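Preguntas frecuentes sobre el método Kotetti

7 de abril de 2024
245 veces compartido · 5 comentarios

¿Qué es Kotetti?

Es un método para que un robot aprenda a desmontar y volver a montar ordenadores de sobremesa a partir de demostraciones. Lo desarrollamos en el laboratorio Edet. El trabajo cubre la manipulación de unidades de disco, cables y procesadores dentro de una torre abierta.

¿Con qué datos se entrenó?

Con 1.012 demostraciones guiadas por operadores. Cada una recoge las imágenes de las cámaras, las posiciones de las articulaciones y la apertura de la pinza. Otras 200 se reservaron para la evaluación y no se usaron en ninguna fase del entrenamiento.

¿Por qué hay una cámara en la muñeca si ya existe otra fija?

La fija da la posición general de la caja y de los brazos. Cuando la pinza baja al compartimento de discos, el propio brazo tapa buena parte de lo que interesa, y es la vista de muñeca la que permite alinear los dedos a ambos lados de la unidad. Sin ella, el error lateral en la aproximación crece y el agarre falla con más frecuencia. 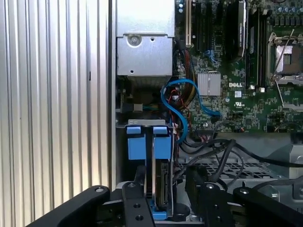
Abundio Figueroa preguntó si los cables no confunden al sistema, porque en su taller son lo primero que estorba. Sí lo confunden a veces. Un cable de datos cambia de forma cada vez que se toca, y la política no lleva ningún modelo explícito de objetos deformables. Lo que hace es volver a planificar la trayectoria corta con cada imagen nueva. Si el cable invade la zona de agarre, el robot se retira y prueba otra entrada — hasta 5 intentos por pieza.

¿El método reconoce la marca o el modelo del equipo?

No. No hay clasificador de modelos ni lectura de etiquetas. La política trabaja con la imagen completa y con una instrucción breve, por ejemplo «extraer el disco». En las pruebas con cajas que no estaban en el entrenamiento el rendimiento bajó, sobre todo en las que fijan los discos con tornillos en lugar de un soporte de plástico.

¿Se puede usar con un solo brazo?

Para extraer un disco, sí. Para tareas en las que hay que sujetar una pieza mientras se suelta otra, la versión publicada supone dos brazos. Estamos preparando una variante de un brazo con útiles de apoyo, pero todavía no tenemos resultados que mostrar.

¿Dónde se colocan las piezas pequeñas?

En una bandeja impresa en 3D, situada en la mesa junto a la caja. Tiene alojamientos para el procesador y para placas finas, de manera que cada pieza parte de una orientación conocida. Esto simplifica el agarre y conviene tenerlo en cuenta al comparar nuestras cifras con las de otros trabajos, donde las piezas se presentan en posición libre.
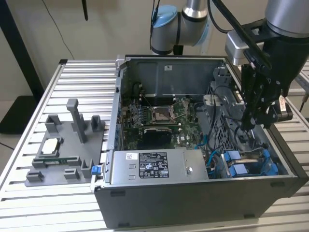

Texto: Abundio Figueroa | Equipo Drarkero, laboratorio Edet

¿Cuál es la parte más difícil?

La inserción del procesador. El margen de posición es muy pequeño y los contactos del zócalo se dañan con facilidad. La política de imagen lleva la pieza hasta encima del zócalo y el descenso final lo hace un controlador de fuerza aparte. No presentamos esa última fase como aprendida.

¿Están disponibles el código y los datos?

El código de entrenamiento se publicó en febrero en el repositorio Funthorpe. Los datos se entregan previa solicitud, para uso académico.

Comentarios

Marisol_T
¿La variante de un brazo usará la misma bandeja? Nosotros solo tenemos uno.

jlopez77
Agradezco que digan claro lo del controlador de fuerza. En muchos artículos hay que buscarlo en el apéndice.

Nerea
Pedí los datos y me llegó el enlace. Falta el archivo de calibración de la cámara de muñeca, ¿lo van a subir?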